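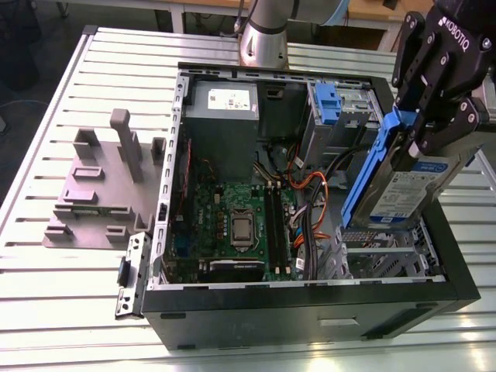

An online slot has no reels. The result of each spin is fixed by a random number generator before any symbol moves on the player's screen, and the animation is drawn to match it. The hardware side is plain. A generator will run on an ordinary office tower, a Dell board with one processor and two memory slots, and the math does not change when the machine does. What changes is the seed, the starting value from which the sequence is computed.

Kayode Garba tests games for Trastard, a small lab that certifies slots for licensed casinos. His standard run on a new title is 100 million spins. For Sipos, a five-reel game by the studio Resari, the stated return to player was 96 percent, and the measured return had to fall inside a band set in advance.
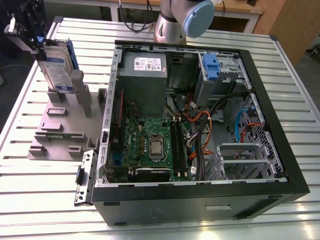
The return figure says little about a single session. Sipos is a high-variance game, and its top prize pays 531 times the stake. A player who makes a few hundred spins may never come near it, and the return over that session can land far below the stated rate.

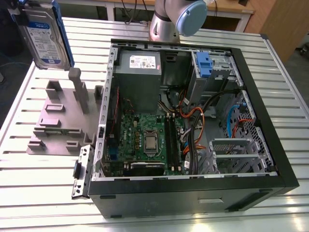

Page last changed: September, 2 corrections

Emese Lengyel, who writes the payout tables at Resari, sets the prize weights first and the artwork follows. Casinos may be offered the same title at more than one return setting. Prekasow, which carries Sipos, lists the setting in the game's help screen, under the paytable.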